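Count the Failures, Then Keep Them

Most groups that train manipulation policies discard failed episodes before anyone looks at them. The collection script checks a success flag, and if the flag is false the episode is deleted. I think this is a mistake, and a cheap one to correct.

Our pick task at Bolau is as plain as a task can be: one arm on a fixed pedestal, one cube on the floor, one grasp. A scripted expert generates the examples in simulation. The script has access to the true cube position, so it rarely misses when the physics settings are left at their defaults. Once friction and cube mass are randomized, it misses more often, and those misses are the part of the data that tells us anything about contact.

For two months we threw them out. The resulting set looked clean. Every trajectory descended on the cube with the fingers already open and centered, because every trajectory that did otherwise had been removed. The policy trained on it did well from the same starting poses and had no usable behavior once it was off the line. It had never been shown a state that required a correction.

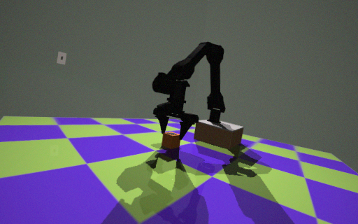

Colin Entwistle disagrees with most of this. His position is that a failed episode teaches the wrong action, and that a cloning objective has no means of telling a good action from a bad one. Mix the two, he says, and the policy will reproduce the bad ones at whatever rate they appear. He would spend the disk space on more starting poses.

He is right about the objective. Failed episodes should not go into a cloning loss unlabeled, and I am not proposing that. I am proposing that they be stored, with the step at which the grasp was lost, and used in other ways. We have tried 3 so far: as negatives for a success classifier, as starting states from which the expert is asked to recover, and as a check on the randomization ranges. The second has been the most useful. Resetting the simulator to a state 20 steps before the miss and letting the expert act again gives a correction that no amount of clean sampling had produced for us.

The third use is dull but matters. When the misses cluster at one end of the friction range, the range is probably wrong. Cindero, our older collection tool, kept only a success rate per batch, and a single number hid this completely. Arkis writes out the physics parameters with each episode, passed or failed, and the cluster was obvious on the first plot.

There is a cost. Failed episodes run to the time limit, so they are longer than successful ones and take more storage. Our time limit was 6 seconds of simulated time, and most of a failed episode was the arm holding still over a cube it had not picked up. We now cut the recording 2 seconds after the fingers close. Deciding where to cut took longer than writing the code – the first version removed slow slips, where the cube is lifted and then lost late in the motion. Those turned out to be the cases we most wanted.

Labeling is the weaker point of my argument. In simulation the label is free. On hardware someone has to mark the step, and two people will mark it differently. I would still record the episode and leave the label field blank. A blank field can be filled in June or next year. A deleted episode has to be collected again, with the same seed if the seed was logged, and ours often was not.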